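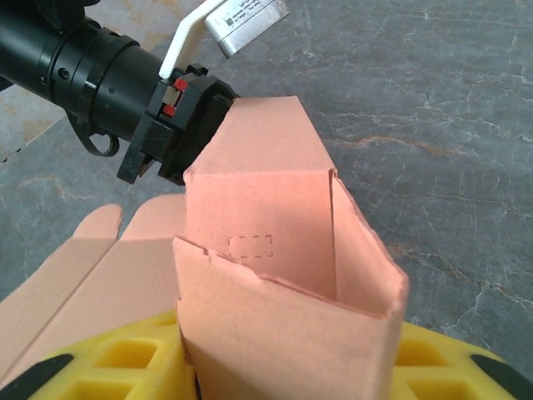 box folding station, arm has the tall flap by the corner

driter_line2
Posting from break so keep it short. We got the folding arm on the small box line in April and now mgmt wants a second one. Anybody else's place do this? What happened to the folders? We had folks doing 290 boxes a shift by hand and they got moved to packing, no layoffs so far. But packing is a diferent job and the pay grade talk went nowhere.

Obradović
Is that the yellow foam holder under the box? We had foam at the Irville site and swapped it out, edges got chewed up in no time. What do you use for the corners

driter_line2
yeah yellow foam, square pockets, black pads at the corners. Holding up fine for us. Not really my question tho

pm_shift11
We're at 11 months with ours. My take, it's good for wrists. I folded for years and my thumbs are shot. Don't miss it one bit. The new work is clearing jams and loading flats, you walk more. Some people hate it, I like it.

Fastov
Good for wrists, bad for the paycheck. At our plant the folders had a piece bonus. Arm comes in, bonus goes away, "redeployed" to loading at base rate. Same people, less money. Ask about that BEFORE the second one shows up. In writing.

pm_shift11
we never had a bonus so can't speak to that. still think you're painting everybody with one brush

Fastov
I'm telling him what happened to us. He asked.

cardboard_kate
Look at the top edge on the front panel in the pic, all ragged. And the side one has a little tear. Is that your stock or the gripper? Ours was the stock, cheap lot, people used to just feel a bad one and toss it. Arm doesnt know. So now somebody stands there and sorts flats first and that somebody is me

driter_line2
Don't know, could be the stock. Nobody sorts for us yet. Might be where this is headed, good to know

Obradović
Sorting should be its own job with its own grade. We pushed for that and got it for the day crew only. Nights still does it on top of loading.

pm_shift11
ok that one I agree with

Fastov
Also ask who gets trained on it. Here it was 2 guys from maintenance and the folders had to wait on them for every little stop. People who knew the boxes best weren't allowed to touch the screen.

driter_line2
Same here right now!! I can see whats wrong and have to go find someone. Ok bonus, sorting, training. Writing it down, meeting's tomorrow. Break's over, will post after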